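Visit to the Rovcombe Hospitality Training Rooms

In May a party of 18 members of the Selbridge Catering Association attended the evening open session at Rovcombe. The visit was arranged by Mei Strickland and began in the table preparation room, where paper napkins are folded by hand for local functions. Work is done at a wooden table, with the opened napkins spread on one side and the folded ones stacked on the other.
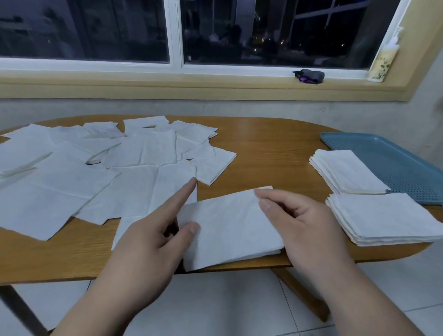 Why are the napkins folded again when they are supplied already folded?

The supplier's quarter fold is too bulky for the Figueiredo place setting, so each napkin is opened and refolded to suit the cutlery.

Members were told that an order for the Drillbridge supper comes to 200 napkins, prepared in 2 lots of 100. Creases are pressed with the fingers and no tools are used. Several visitors asked about embossed paper, and were advised to fold it with the pattern facing outwards.

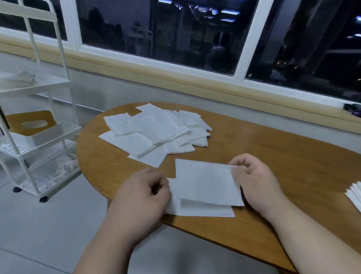
The party then heard a short talk on storage. Finished stacks are kept flat and covered until the morning of the function, and any napkin with a torn corner is put aside for kitchen use. Members were invited to try the fold for themselves, and most found the second crease harder to keep straight than the first.
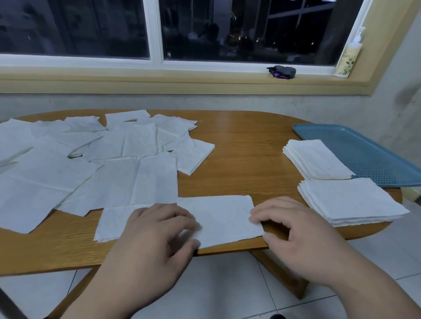 Folding at the table, with finished stacks at the blue tray, one resting partly on it.

The Association thanks Rovcombe for its welcome. Members wishing to join the next visit should give their names to Mei Strickland.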